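Home Reviews Arms Grippers Controllers Archive Contact

Review: Drornby hand controllers for two-arm simulation work

Tuesday, August 25, 2020
By Flor Escobar

I bought the Drornby controllers in the spring, after my old pair of game controllers gave out in the middle of a long run of door tasks. I have used them most working days since then, almost always with a simulated two-arm robot, and I think I know them well enough to write them up.

The set costs $369. You get two hand controllers, a small base station, two cables and a printed card that tells you to download the manual. The manual runs to 79 pages and most of it covers mounting the base station, which took me ten minutes with a shelf bracket. The part I needed, on setting the trigger range, is half a page near the back.

Each controller tracks position and rotation and has one long trigger, a thumb pad and two small buttons. The trigger is the reason to buy them. On my old ones it was an open or shut affair, with a little slack in the middle that did nothing. The Drornby trigger has an even pull from start to finish, and the fingers of the gripper follow it. If I want them half closed I can hold them half closed without shaking. I set the range once for each hand and have only had to do it again after an update.

I tried them on three kinds of task: picking up small objects from a counter, moving things from one hand to the other, and opening doors and drawers. The counter work was easy from the first day. Passing from hand to hand took me longer to learn, mostly because I kept turning my wrists further than the arms can turn. The controllers buzz when an arm gets near a joint limit. I found the buzz too weak on the default setting and turned it all the way up.

Doors are the harder test, and I spent most of my time there. A handle is a small thing to line up on, and with double doors the grippers have to share the space where the two panels meet. You also need to get the base into a good spot before you reach, or the arm runs out of length.
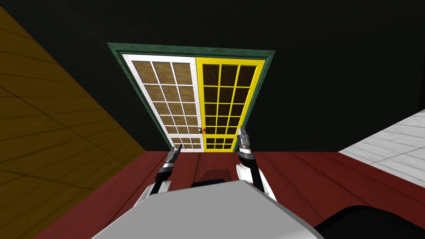
Driving the base is done with the left thumb pad. It works, but I don't love it. The pad has no click or ridge at the center, so I would drift forward a little when I only meant to rest my thumb. In an open room that doesn't matter. Close to a door it does, and more than once I bumped a panel with a gripper before I had started my reach. You can set a dead zone in the software, and I would do that before anything else. Mine is now quite large and the drifting has stopped.

The other thing I had to get used to is the clutch. Hold the lower button and the arm stays where it is while you move your hand back to a comfortable place. Let go and it follows you again. Every controller of this kind has something like it, but here the button sits under the middle finger, and I squeezed it by accident for the first week. Amra Babić, who shares the simulation machine with me, has smaller hands and never had this problem. She did have trouble reaching the upper button, which resets the view, and moved that to a foot pedal.

For comparison I borrowed a Zindgate pair for two weeks. They are lighter and the straps are better. The thumb stick has a proper center, so driving is easier. The trigger is worse, though. It has a step near the end of the pull, and when I was closing on something narrow like a handle the fingers would jump the last bit. If your work is mostly driving around with some simple grasping, I would look at the Zindgate first. For anything where the grip matters I went back to the Drornby set.

I also tried the Kovačević leader arms at a friend's workshop. Those are a different sort of tool. You hold a small copy of the robot arm in each hand and the simulated arms copy the pose, elbow and all. They feel very natural and I never had to think about joint limits. They also need a table of their own and cost several times as much. I could not justify that for work that all happens on a screen.

Battery life is fair. I get through a morning and part of the afternoon, then plug in over a break. The controllers can be used while charging, but the cable comes out of the bottom and rubs against my wrist. A side port would have been better.

The software is the weak part. It installs cleanly and the connection to my simulator was simple, with a plugin from Drostinden that cost me nothing. The settings window is another matter. Profiles save only when you close the window, and if the program crashes you lose your changes. That happened to me twice. I now write my numbers on a sticky note: the dead zone, the buzz level, and the hand-to-arm scale, which I keep a bit under one so that small movements stay small.

One update in the summer swapped the left and right trigger ranges. Support answered my message the next day and told me how to swap them back. There is supposed to be a proper fix in September.

After 200 hours the rubber on the right grip has started to lift at one corner. I glued it down and it has held so far. The triggers feel the same as when they were new, and I would buy the set again at this price.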